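So I finally got to the open day at Clerbridge, after missing the one in January. I was picturing big orange arms behind glass. Nope! It was mostly grippers you hold in your hand, a white table, and a lot of very ordinary stuff to pick up. 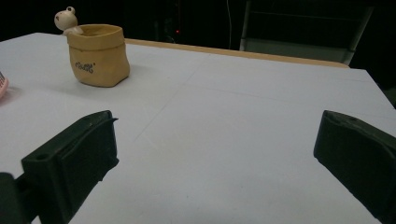

Vaughn Yazzie ran our group (17 of us, way too many for that room) and he was lovely, even with the guy who kept asking about car factories. He said they've logged more than 2,000 grabs this year, and every one of them started with a person squeezing a gripper.

I thought the hairbrush would be easy. It has a handle, right? But you can come at it from so many angles, and all those little pins...

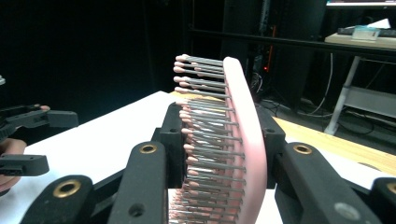

Kamwood Diary, no. 3, page 2

My turn came after Shalini Kandpal's and I was so much slower than her. You have to line up both fingers before you close them, and my instinct was to just lunge.

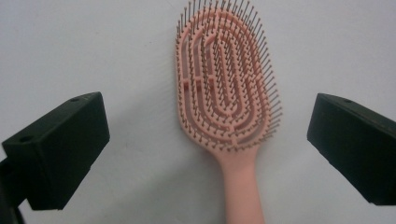

Vaughn told me to breathe and go for the handle. I'm going back for the next one, and I'm bringing my sister!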